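Minutes of the Shared Workshop Users' Meeting

Held in the main hall, Candasov Building, January 24, 2021
Chair: Rosângela Sampaio
Minutes: Cremilda Honorato
Also present: members from the Witard and Dantas benches. Apologies from the Cakance group, who sent written comments.

1. Last minutes and matters arising

The December minutes were agreed with one change. Under item 4, "the long shelf" should read "the long shelf by the left wall, upper level", as we have more than one long shelf and two people went off and tidied the wrong one. (It looks wonderful, by the way, and thanks to both.)

The draught by the glass doors is much better since the new seal went on. Rosângela asked that the doors are still pulled fully shut after deliveries.

2. Helmets and the shelving along the wall

This took up the first half of the meeting and was a very cheerful half! The helmets now have their own row on the upper shelf, and everybody agreed the hall is a nicer place to walk into for it. There is real affection for the glossy black one with the pointed fin that looks like an ear, and a proposal to move it to the office was voted down with some noise.

The Dantas bench asked whether the smaller black helmet could come up from the lower level to join the rest. Cremilda thought it was handier where it is, near the end of the unit, as people can take it down without stretching. Left where it is for now, to be looked at again in the spring.

Helmets go back on the shelf at the end of a session, straps tucked inside. Please don't hang them on chairs.

The Cakance group had written to ask whether the hall could be split with a screen. The feeling was strongly against. It is a bright room with a high ceiling and white walls, and people like being able to see who is in, right back to under the mezzanine.

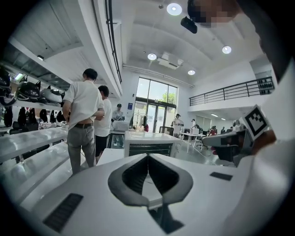 3. The microwave table

Rosângela reported that the microwave is up on the white marble-patterned table and that she is delighted with it. The table was bought second-hand for 475, delivery included, against a budget of 800, and the veining is even prettier than in the seller's photos. Several people said how good it is to have a proper surface for food things, well clear of the shelving.

The following was agreed for the table:

The microwave stays where it is, door facing outwards. Anyone who moves it for cleaning puts it back the same way round.

One plate lives on the tabletop and the rest are kept in the cupboard. A round white one is fine, and there is no need to buy a matching set (Witard had kindly offered).

Wipe the inside after soup. A cloth will be kept in the cupboard with the plates.

There was a longer talk about the cable. The microwave's white lead drops off the side of the table and crosses the floor to the power strip, and on a dark grey floor it does at least show up well -- but it is still a cable on a floor. Dantas suggested a flat rubber cover. Witard would like to turn the table so that the lead runs behind it. Cremilda pointed out that there is a thin white cable on the floor behind the table as well, so turning it might only swap one problem for another.

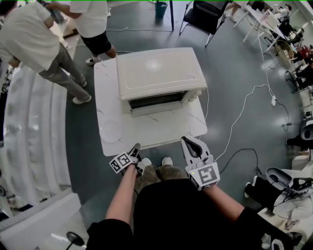
In the end we settled on trying the cover first, with up to 300 set aside for covers and clips throughout the hall. Whatever is left over goes back into the general pot. Until the covers are down, please step over cables and don't pull them straight with your foot.

4. Bins, chairs and baskets

The teal bin has been a great success and people are using it. The Witard bench would like a second one in the same colour for the other end of the hall. Agreed, if the same colour can be had.

Chairs: there was a request to keep the rolling chairs near the long white desk and leave the one with chrome legs for visitors. Nobody objected.

The wicker basket is for lost gloves and scarves only. Red bags, or bags of any colour, should go home with their owners or into a locker.

5. Actions

Cremilda: order cable covers and clips, and look for a second teal bin.
Rosângela: label the helmet shelf; reply to Cakance about the screen, with thanks.
Witard bench: measure up for turning the table, in case the covers don't suit.
Dantas bench: put a cloth in the cupboard.

6. Any other business

Rosângela thanked everyone who stayed on to sweep -- the floor came up beautifully. Cremilda asked for ideas for the spring open morning, and had so many at once that she has asked for them in writing instead.

The meeting closed with tea.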